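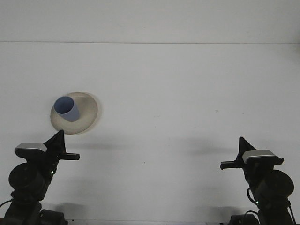 Is the Utwood two-arm kit worth it for somebody who has never owned a robot before? My husband and I run a little pottery and cooking studio, and I've been given a budget for one "fun but useful" thing this year. I have the pair set up on a plain white table on loan from Edar, with a blue cup on a beige plate as my practice pieces, and I have until the end of February to buy it or send it back. The arms themselves feel solid and the setup took me one evening, but the lessons that come with it are awfully thin – 10 pages, and 2 of those are safety notes. I would love to hear from anyone who has lived with one for a while. Is there a better starter kit for the money?
Leen Sfeir

Hi Leen, and welcome! I've had the same kit for eight months now and I'm still very fond of it, so take this with a grain of salt. You're right about the lessons. I got through them in a weekend and then sat there wondering what to do next, and what saved me was the user forum, where people share their own exercises (the cup-and-plate ones are a lovely place to begin, so you've picked well). Do go slowly with a cup standing on a plate, though. Mine tipped over plenty of times before I learned to bring the fingers in level and close them gently. Practice with one arm first and leave the other parked well back. Two arms at once is a lot to keep in your head – I didn't try it until my third week. As for other kits, I looked at the Arai before I bought mine, and the manual was much nicer, but you only get one arm for nearly the same price. If you think you'll want two in the end, I'd keep what you have. Ask Edar whether they'll stretch the loan, too. They gave me two extra weeks when I wrote and asked nicely.
Dalal Obeidat

get the Flisano, cheaper and the app is easier. never tried the Utwood tho
potsandpans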